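Small savers should be allowed to ask hard questions
By Marlene Nolte 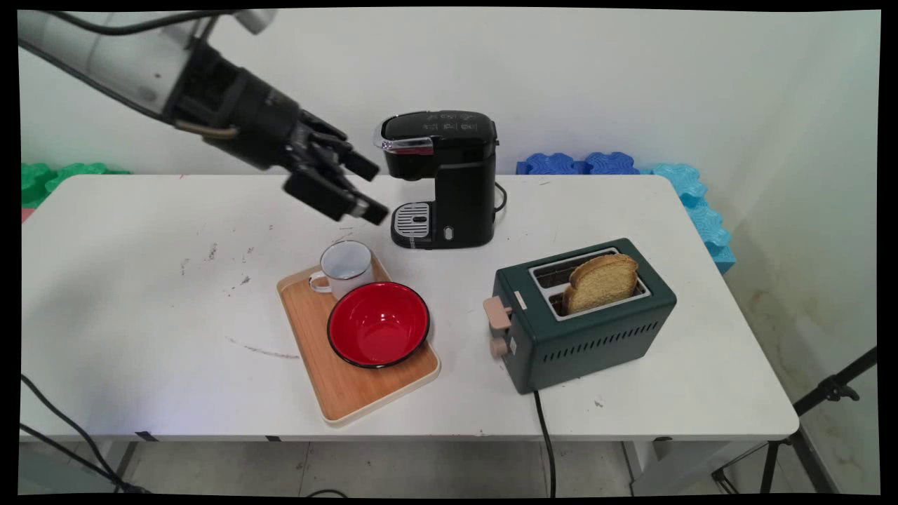 A black single-serve coffee maker near the back edge of a white table.

When I joined the investment club in Cundbridge, I paid 48 pounds and received a printed receipt. I was member number 289. I was proud, because in my family we kept money in a bank or in a drawer, and to own a part of something was for other people.

The club bought a small share of Brukadano, a company that rents cold storage to fruit growers. It was a sensible choice and I still think so. My complaint concerns the way in which we were told about it afterwards. In eight months we received two letters. Both were full of thanks and hope, and neither of them said what the company owed to its lenders.

At the members' evening in February I asked for this figure. The chairman, Wajid Baloch, answered politely that such details can confuse people and make them sell too early. Several members nodded. One lady told me later that I had been brave, but she said it in the corridor.

I do not agree with Mr Baloch. A person who can save 10 pounds a week from a cleaner's wage understands debt very well. She has probably calculated it at the kitchen table many times. If she is frightened by a number, maybe the number is frightening, and she has a right to know it before her neighbour does.

My friend Evaristo Quezada belongs to a similar club in Manden. There, the accounts are sent to every member one week before the meeting, with the debts on the first page. He says that the meetings are longer and sometimes unpleasant. Two families left after a bad year. The others stayed, and they still argue.

I know that running a club is unpaid work, and Mr Baloch gives his evenings to it. I do not suspect him of anything. But trust between friends and trust in a business are different matters, and our clubs mix them too easily. I have asked again for the figure, this time in writing, and I would like other members to sign the letter with me before the next meeting.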